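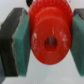
Vorker Reports Results of Gear Handling Trial, Says General Shop-Floor Chores Remain Out of Reach

18 January 2020

Vorker, which builds and tests automated assembly cells, today released results from its Bimik program, a study of how far a single robot arm can take over small bench jobs now done by hand. The work covered in this release is the picking and placing of plastic gears.

The task was chosen because it is dull, common and harder than it looks. A gear must be gripped without marking the teeth, kept square to the bench and lowered so that its bore lines up with a shaft. A person does this by feel. The arm has to be told where the part is and how hard to press.

Under the Bimik test plan, a part counts as placed only if it seats fully with no help from an operator. Parts set down at the wrong angle are logged as faults, even where a light tap would have seated them.

"With known parts in known positions, the arm does the job and keeps doing it," said Oleksandra Dovhaniuk, program lead at Vorker. "Move the tray by the width of a finger and the fault rate climbs. That gap is what we are measuring."
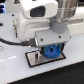 A blue gear at the gripper during Bimik bench work.

The program has logged eight fault types to date. Two of them, slip at the pads and tilt on release, account for most of the lost time. Vorker has changed the closing speed of the fingers to address slip. Tilt on release is still open.

Vorker also looked at household chores under the same program. Loading a dishwasher, folding a towel and clearing a table were reviewed on paper and set aside. Each involves parts that bend, stack or change place from one run to the next, and the current control software does not handle any of these well enough to justify a bench trial.

"Customers ask us when a machine will tidy a kitchen," said Dumisani Chauke, who manages testing at the company's Wanach site. "I can give them a date for a gear cell. I can't give them one for a kitchen, and I would be careful with anyone who does."

The next stage begins in April at Naidoo, a maker of small gearboxes, where two arms will work beside the existing hand assembly line. Staff there will continue to load trays and clear faults. Results will be reported by fault type and by minutes of operator time per shift.

Vorker has not set a price or a release date for a commercial version of the Bimik cell.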